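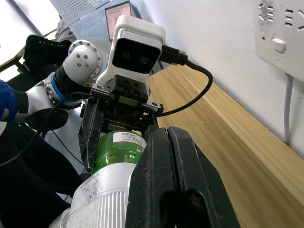
A green plastic bottle with a white paper label.

My aunt kept a cupboard under the stairs that the family called the bottle bank, years before the council had one. Squash bottles, vinegar bottles, the heavy brown sort that cough mixture came in. She rinsed them, stood them upside down on a tea towel and put them away in the dark, where they waited for a purpose. A few got one. The rest were still there when we cleared the house in Pliltcombe, and it took two of us most of a morning to carry them out.

I used to think this was a disease of her generation. Then I opened the cupboard over my own fridge and met eleven takeaway tubs, four of which had lids, none of which fitted.

We are told to reuse things, and I'm in favour of it. I have a tote bag that says so. But there is a wide gap between reusing a thing and declining to throw it away, and most of us have set up home in the gap. The jam jar on the windowsill is going to hold home-made chutney. I have never made chutney. I don't much like chutney. Still, the jar has been washed, and once you have washed a jar you have entered into a relationship with it.

My neighbour Jovita Zepeda takes a harder line. Her rule is that an empty container gets until the next bin collection to find work, and then it goes. I admire this the way I admire people who swim in the sea in winter. She did once knock on my door and ask, rather stiffly, whether I had anything with a lid that would take a litre of soup. I let her choose. I may have enjoyed it more than I should.

What bothers me is how the job of dealing with all this came to be ours. The shop sells me a drink, which I finish in ten minutes, and I am then the owner of a bottle that will see out my grandchildren. I must rinse it, squash it, work out whether the cap stays on, and find the right colour of box. Our council sends round a leaflet on the subject. The May 2022 edition runs to 16 pages and has a section on yoghurt. I read it at the kitchen table with a pencil, like a man revising for his driving test, and I still put the foil in the wrong place.

Emrys Kneath, who ran the hardware shop here until his knees gave out, remembers when you took a bottle back and were handed a coin for it. Children went round the hedges after a fair day and came home rich. People will tell you a deposit scheme is terribly complicated and needs years of study. Emrys did it with a crate and a biscuit tin.

I'd bring it back tomorrow, and I'd make the deposit big enough to sting. A penny won't do it, as most of us now step over pennies in the street. Make it enough that I'd turn the car round. Let the people who fill the bottles take them back as well, and let them read the leaflet.

Until then I shall carry on as my aunt did, with slightly worse shelving. There's a nice square one drying on the rack as I write. It has a good tight cap and would be just the thing for chutney.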